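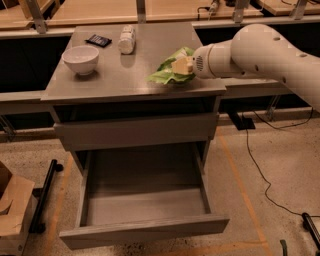 pantrymoth replied: I'd want to see the same lettuce kept in a plain plastic bag before I believed a word of it. Anything looks good when there's nothing next to it.

Home > Kitchen and Storage > Fridges

Do those Cellen freshness discs do anything for lettuce?

Posted by drafty_porch, Hidville, 11 July 2022

My sister-in-law swears by these and I am having a hard time with it. Cellen discs, if you haven't run into them, are flat round things you drop in the crisper drawer. They're supposed to soak up ethylene, the gas fruit gives off when it ripens, and the box says your greens will last "up to 3x longer." Up to three times longer than what, the box doesn't say. A refill pack is 20 dollars at Bepari and the discs have to be changed when a little dot turns brown.

I went and read the reviews on the Bepari site. There are nearly 800 of them, almost all five stars, and a suspicious number were posted in the first week of June. A lot of them say things like "my salad has never been happier." I don't know what to do with that.

We eat a lot of leaf lettuce and I throw out more than I'd like. It goes limp first, then the edges go brown, then there's slime at the bottom of the bag. The fridge is an older Brollholm with two drawers and a slider on each one that I have never understood. Apples go in the left drawer and everything else goes in the right.

So is there anything to the discs, or am I paying for a dot that changes color? I'd also like to know if I'm supposed to wash lettuce before I put it away, as I've been told yes and no by people who were equally sure of themselves.

3 replies. Sorted by oldest.

coldcellar

There is something to the ethylene part. Apples, pears, ripe bananas, melons and tomatoes all give it off, and leafy greens are sensitive to it. On lettuce the damage shows up as rusty brown flecks along the ribs. If that's what you're seeing, ethylene could be your trouble. If what you're seeing is limp leaves and slime, no disc is going to touch it. Limp means it lost water. Slime means it was sitting in water. Two different problems, and you can have them both in the same bag, which I have managed plenty of times.

Before you spend anything, look at where your apples are. In a lot of fridges the two drawers share air over the top, so "left drawer" may not mean much. Move the apples to the counter, or tie them up in a bag, and see if the flecks stop. That costs nothing and does most of what the disc claims to do.

The slider is a vent. Closed holds moisture in, open lets it out. Greens want it closed, most fruit wants it open. Some models label it "high" and "low" and mean humidity, some mean airflow, so check how yours is marked. If the manual is long gone, look at whether the slot opens or shuts when you move it.

On washing: either way is fine as long as the leaves are dry when they go in. I mean dry, spun and then patted. If you won't do that every time (I won't), put it away unwashed and rinse what you need. Wrap it loosely in a paper towel, put the whole thing in a bag or a lidded box, and swap the towel when it feels damp. I get a week out of leaf lettuce this way, sometimes more. I haven't measured it against anything and you shouldn't take my number too seriously either.

If you have a head that's gone limp but isn't slimy or smelly, try a bowl of cold water for a while. It perks up a good deal. It won't bring back anything brown.
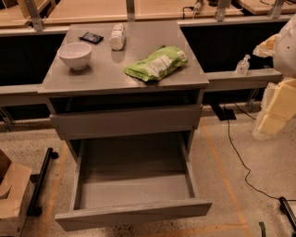
Page 2 of 6

greenhill_kitchen

I have had the Cellen discs for 6 weeks and they WORK. Lettuce is still good, strawberries are still good, even the fridge smells better. I also cleaned out the drawers when I put them in and started buying my lettuce at the farm stand so it's fresher to begin with. Would never go back. The dot is very handy.

 drafty_porch: Glad you like them, but you changed the drawers, the lettuce and the discs all at once. How would you know which one did it?

 greenhill_kitchen: All I know is I'm not throwing out lettuce.

tallspoon

Agree with the first reply for the most part. I'd add one thing on the money. There are 6 discs in a refill and the leaflet wants one per drawer, plus another for the shelf if you keep fruit there. Work out what you spend on lettuce in that time and how much of it you toss. In my house the discs cost more than the waste did.

I wouldn't trust the dot. As far as I can tell from the leaflet it's on a timer, meaning it reacts to air once you peel the tab. It isn't reading anything in your drawer. I peeled one and left it in a kitchen cabinet with no food in it, and it went brown on the same schedule as the one in the fridge. One disc isn't much of a test, I know.

"Up to" covers zero, by the way. Any box that says "up to" can say whatever it likes after that.

 drafty_porch: Apples are on the counter now and the slider on the right is shut. It had been wide open this whole time. I'll do one bag with a paper towel and one without, same head of lettuce, and post back. Not buying the discs yet.

 coldcellar: Label the bags.

Was this thread helpful? Yes / No
Report a post
More in Fridges: Crisper drawer sticks on one side. Can you freeze spinach raw? Door seal won't stay put on a Brollholm.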